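I said last month that I'd write about what I've been doing with my evenings, so, with a big mug of tea beside me, I'm finally getting around to it!

Parisa Babaei and I are gathering examples for Talebi, our little learning system that is supposed to pick up cloth handling by copying people. We move the grippers by hand, they record everything, and later the model gets to study how we did it. Our goal is 600 examples, and we have 300 (a few of those are pretty clumsy, but I'm keeping them in for now).

Cloth is such a funny thing to teach. A cup stays a cup, but a sheet has a new shape every time you so much as breathe near it, and dark cloth hides its own wrinkles.

Black cloth and bamboo mat, from our bedroom set:
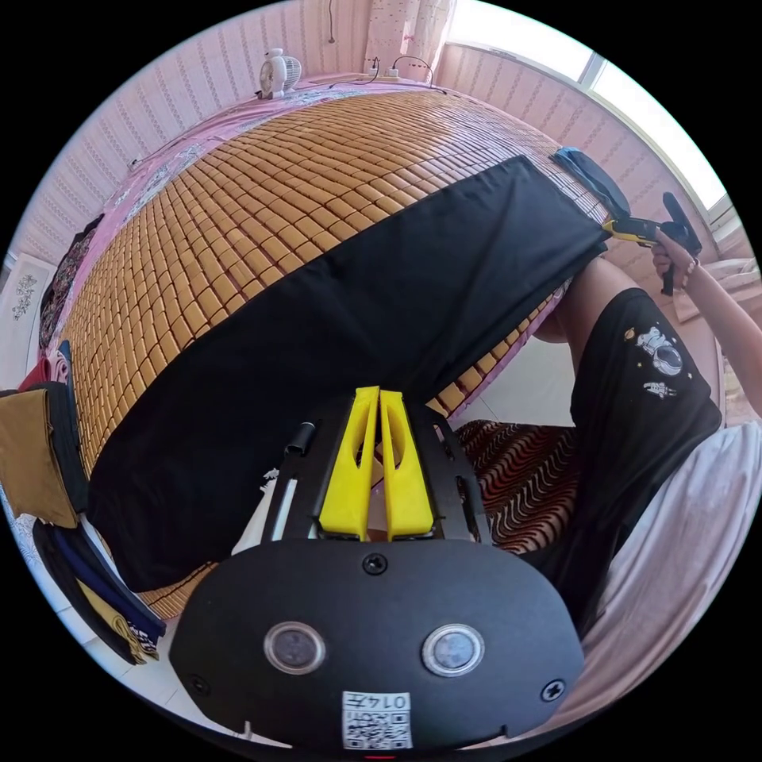
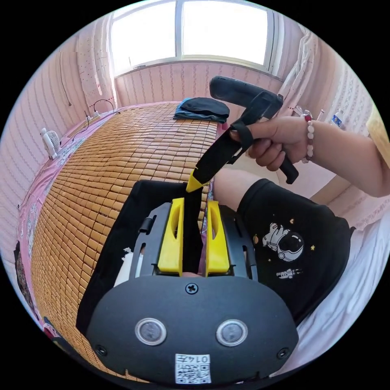
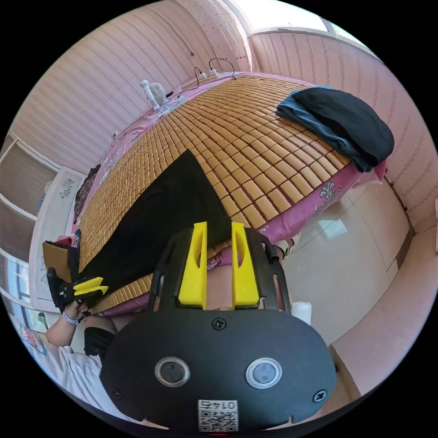 My wrists give out after 35 tries, so we stop there and have a snack. Ka-ming Chang, who is doing the training, asked us to slow down at the corners and to let go more cleanly, and I've been practicing that on dish towels at home (my kitchen drawer has never looked so neat). Next up is towels for real, and then fitted sheets, which I can barely fold myself. Wish us luck!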